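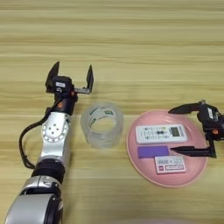
The building manager at Etgate spends most of January on one problem, the return water temperature in the heating loop. The site has 3,071 square meters of heated floor, and the boilers there were replaced two years ago with condensing units.

"A condensing boiler only condenses if the return is cool enough," the manager said. "Ours was coming back too warm. We had paid for the efficiency and were not getting it."

The cause was balancing. Radiators near the plant room took more flow than they needed, and the far wing ran cold. Staff there had been using fan heaters, which hid the fault from the gas figures and moved it to the electric bill.

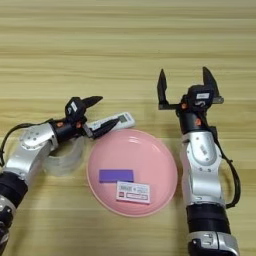
Work began with a survey of all 100 radiators. Each lockshield valve was set by hand, starting closest to the pumps. The controls contractor, Wragg, then reset the pumps from constant speed to constant pressure.

"The valves are slow work. You turn one, and the next three change," the manager said. "I would do a floor, leave it overnight and read it again on Monday."

Gas use over the following month came to 1,261 cubic meters, lower than the same month a year earlier — although the manager would not put a percentage on it. "The weather was different. I want a full season before I quote anything."
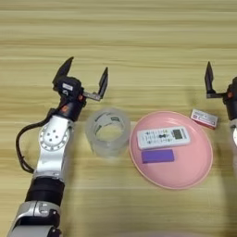

Etgate, first floor, tabletop with light wood grain.

The next job is the hot water circuit, where 2 mixing valves are due for replacement before spring.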